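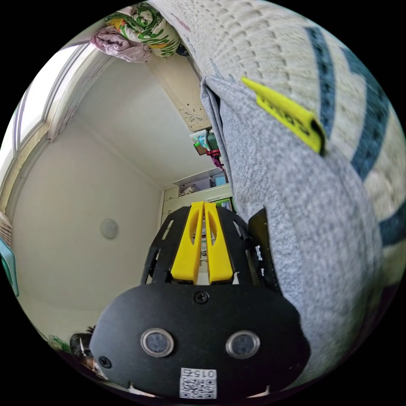
Several households in Givcombe told us that a blanket is never put away for good in April, it only waits close to the place where people sit. Figure 2 belongs to the Girnov home. The cream blanket has a ribbed knit and dark blue-gray stripes, and a gray knit textile lies against it. Of the 115 textiles recorded in our nine homes, knitted pieces changed place most often - usually between a chair and a cabinet.

Figure 2. Knitted textiles, Girnov home.

We follow Bukhari in treating such pieces as "resting", a state between use and storage. In the Brivia homes this state was shorter, and the folding was done the same evening.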